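Parallel gripper or soft fingers for the bedroom sim?
Simulation board, 14 replies

gantry_gus
I've been swapping grippers in the bedroom sim for most of March and I'm going round in circles. The Virach parallel one is dead simple to control, but I can't get the wrist view to tell me much once I'm in close. The Grodo soft fingers look lovely and then slow everything to a crawl. Which would you lot stick with? Two views from the parallel setup, head first, then wrist:

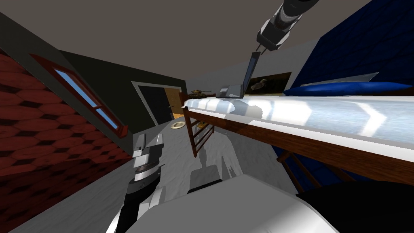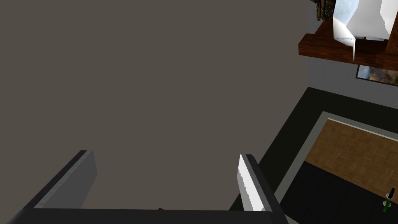
Reply 1 – petronella_m
Parallel, every time! I ran 111 attempts with each on a laptop task a lot like yours and the soft ones only won three more. Not worth the wait if you ask me. Your wrist view is mostly that big grey-brown surface though, so I'd sort the camera before blaming the gripper.

Reply 2 – zabala_e
Don't agree, sorry. Three wins is nothing either way, you'd want more than 3,000 attempts before I'd believe it. And the head view is fine for the laptop, the gripper hangs right over it. I'd drop the wrist camera altogether.

Reply 3 – petronella_m
Drop it?? How do you line up the fingers then? At least you can see both of them in there, and the white pad on the right one.

Reply 4 – gantry_gus
Right, keeping the parallel for now and tilting the wrist camera a bit. Might try the Motaung controller as well – has anyone got it talking to Virach?

Reply 5 – zabala_e
Yes, but use the older driver. I'll dig out my settings tonight.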